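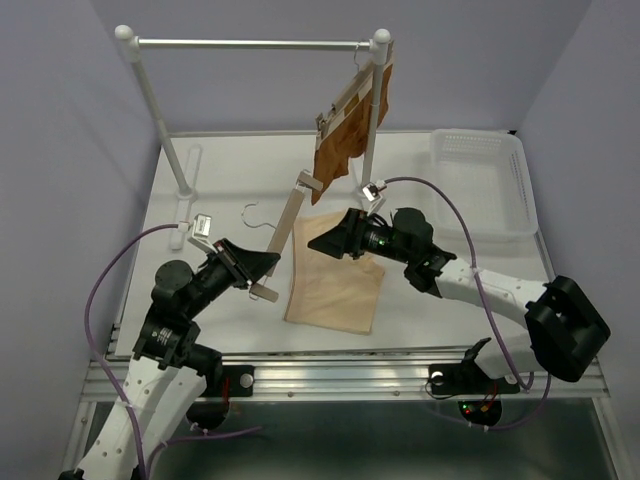
A brown garment on a wooden hanger, with a folded beige cloth on the table.

How to wash linen at home so it does not become stiff

Last updated 3/20/22

Many readers of the Cindby page ask me why their linen shirt feels like cardboard after some washings. I had the same problem when I moved to Karnau, where the tap water is very hard. With the steps below my linen stays soft, and I use no fabric softener.

What you need

A washing machine or a big basin
Liquid detergent without bleach
White vinegar, 132 ml for one load
A wooden or padded hanger
A spray bottle with clean water

Step 1. Read the label

Linen is often mixed with cotton or viscose. Pure linen can usually take 40 degrees Celsius, but a mix with viscose may need 30. If the label says dry clean only, please stop here. I ruined a jacket in January by not reading it, so I say this with some pain.

Step 2. Sort and turn inside out

Put dark and brown pieces apart from white and beige ones, even if they are old. Turn every piece inside out and close the buttons. Do not fill the drum more than half. Linen takes much water and needs place to move.

Step 3. Wash

Choose the gentle program. Use a little less detergent than the package says, because the rest of it stays in the fibers and this makes the cloth stiff. Pour the vinegar in the softener compartment. Never mix vinegar with a product that contains chlorine.

If you wash by hand, let the piece lie in lukewarm water for ten minutes, then press it softly. Do not twist it. Rinse 4 times, or until the water has no more foam.

Step 4. Spin slowly

I use the lowest speed my machine has. On an old Wyss machine like mine you must set the speed before you press start, otherwise it takes the normal one. A fast spin makes sharp folds which are difficult to iron out.

Step 5. Dry

Take the linen out directly when the program is finished. Shake each piece two or three times, strongly. Shirts and dresses go on the hanger, with the shoulders straight and the collar pulled up by hand. Napkins and towels can go flat over a rail. Keep everything out of strong sun, especially dark colors.

Step 6. Iron while it is damp

The right moment is when the cloth feels cool but leaves no water on your hand. If you missed it, spray the piece, roll it in a towel and wait 15 minutes. Iron dark linen on the wrong side or it will shine.

Step 7. Fold or hang

Let the cloth become completely dry before it goes in the closet. For tablecloths I change the fold lines every time, as linen can break where it is always folded the same way.

My next page is about removing candle wax from a tablecloth.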